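3.2 Cloth on shared table surfaces

The second group of materials consists of household cloths left on tables that also hold other things. We treat these separately from the laundry items in Section 3.1, where each piece was handled on a cleared surface and folded to a fixed pattern. A cloth on a shared table is rarely the only object there, and the decision to leave it flat, refold it or move it depends partly on what sits around it.

Records were gathered at two sites, Asley and Strobel. The Asley tables were kitchen and dining tables with matte tops. The Strobel tables were meeting tables and desks with polished tops, on which paper, writing tools and small office objects had been left in ordinary use. No attempt was made to standardize the layout. The full set contains 2,274 records, of which 800 come from Strobel. A record is one still view of a table with at least one cloth in it, and the unit of annotation is the cloth, with its neighbors coded as context.

Each cloth was assigned one of three states. A cloth is "flat-folded" if its outline is close to a rectangle and its layers lie parallel to the table. It is "bunched" if any part stands up in folds. It is "spread" if most of it lies in a single layer. Where one part of a cloth was flat and another part stood up, the coders were told to record it as bunched and to add a note on the flat part. This rule was adopted after a trial round in which mixed cases caused most of the disagreements. Of the records in the trial round, 37 were mixed, and they were recoded under the new rule before the main round began.

Pattern proved more useful than color for tracing folds. On a plain cloth, a low fold can be lost against the layer beneath it, and coders tended to mark such cloths flat-folded when a second view showed otherwise. On a checked cloth the grid bends wherever the fabric does, so a shallow ripple is easier to find. Color was less dependable. The same cloth could be coded pink in one record and brown in another, depending on the light and on how much of its surface was turned toward the viewer. We therefore dropped exact color from the coding sheet and kept only a broad family (red, blue, green, neutral).

Polished tops raise a further difficulty. Ceiling lights reflect in them as pale spots, and these were sometimes coded as small white objects in the first pass. The Areck sheet, which we used for object context, has no entry for reflections. We added one. Coders were also asked to skip any object they could not name with confidence and to enter it as "other, dark" or "other, pale."

Flat paper goods were grouped under one heading, whether folder, booklet or leaflet, as the difference cannot always be settled from a single view. Overlap between paper goods was coded separately. Markers were coded by cap color and by whether they touched.

Figure 4. Two records from one Strobel table, coded flat-folded (first) and bunched (second). Markers and paper goods lie farther back in both.

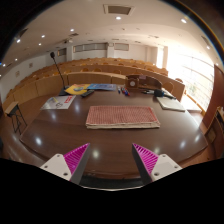
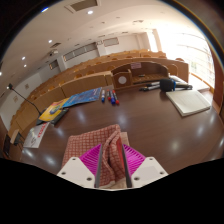 Agreement on cloth state was highest for flat-folded items and lowest for spread items, where coders differed over how much of a cloth had to be doubled before it stopped counting as a single layer. Agreement on context objects followed their size. Folders and booklets were rarely missed, while clips, caps and scraps of paper were missed often enough that we do not report them as a class.

Distance between the cloth and its nearest neighbor was estimated in three bands: touching, within one cloth width, and beyond one cloth width. The width used was that of the cloth as it lay, so a bunched cloth gives a shorter unit than the same cloth folded flat. A fixed unit would have required a scale mark on every table, and the Asley records have none. The Tendano procedure for scaling from table edges was tested and set aside, as it assumes straight edges and several of the Strobel tops are curved.

The coded records were then passed to the ordering step described in Section 3.3.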